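Subgoal relabeling on the snack tray task, success numbers don't match the writeup

hetier_lab
Posted in: Manipulation / Imitation learning

We have been trying to reproduce the Ovura result on bimanual tray packing. The method splits each teleoperated demonstration into segments at gripper open/close events, relabels each segment with its end state as the goal, and trains one goal-conditioned policy on all of them. A small planner picks the next goal at test time.

Our set is 1,233 demonstrations. After filtering for dropped frames and aborted grasps, 881 remain. Two arms, parallel grippers, the tray in the middle of the table and the items in baskets, racks and a stepped stand behind and beside it. The instruction names the items to be packed.
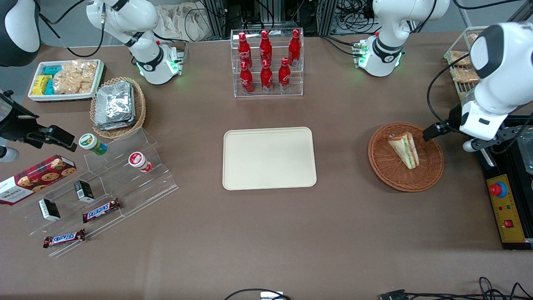
With the full set the flat policy (no relabeling) and the relabeled policy score nearly the same on single-item instructions. The gap only opens on instructions with several items, and it is smaller than the writeup claims. Has anyone else run this with packaged goods instead of blocks?

prirport
Which segments are you keeping? If you cut on every gripper event you also get regrasp segments, where the end state is nearly the start state. Those teach the policy that doing nothing satisfies the goal. We saw the arm hover beside an item until timeout.

hetier_lab
We drop segments under 2 seconds. Hovering does happen, mostly at the sandwich basket. I had put it down to the wrapper confusing the wrist view.

prirport
A duration threshold won't catch it. A slow operator can spend longer than that on a regrasp. Filter on object displacement.

Aitana Collado
I disagree that regrasps are the main problem. We kept them all in our February runs and multi-item performance did not move. What moved it was the planner. If the goal image is taken from a demonstration with a different item layout, the policy tries to satisfy the layout as well as the item. On a table with that many distractors the goal is badly overspecified.

prirport
How cluttered was your table? With few objects a regrasp segment is easy to tell apart from a real one.

Aitana Collado
Comparable clutter. Masking the goal to the tray region fixed most of it.

villanueva_m
Masking the goal throws away the source location, so the policy has to find the item from language alone. Fine for a red bottle in a clear rack. I would not expect it to hold for two small boxes that look alike.

Aitana Collado
Agreed, and it did get worse on lookalike items. It was still a net gain for us.

hetier_lab
Retrained with a displacement filter, goal images unmasked, 1,000 evaluation trials split evenly between the two policies. Hovering is down. The multi-item gap widened slightly but is still short of the reported one. Masked goals are training now.

prirport
Same checkpoint selection for both? The flat policy overfits earlier in our hands, and picking the last checkpoint for both favors relabeling.

hetier_lab
Last checkpoint for both. I will rerun the flat one with early stopping before posting the table.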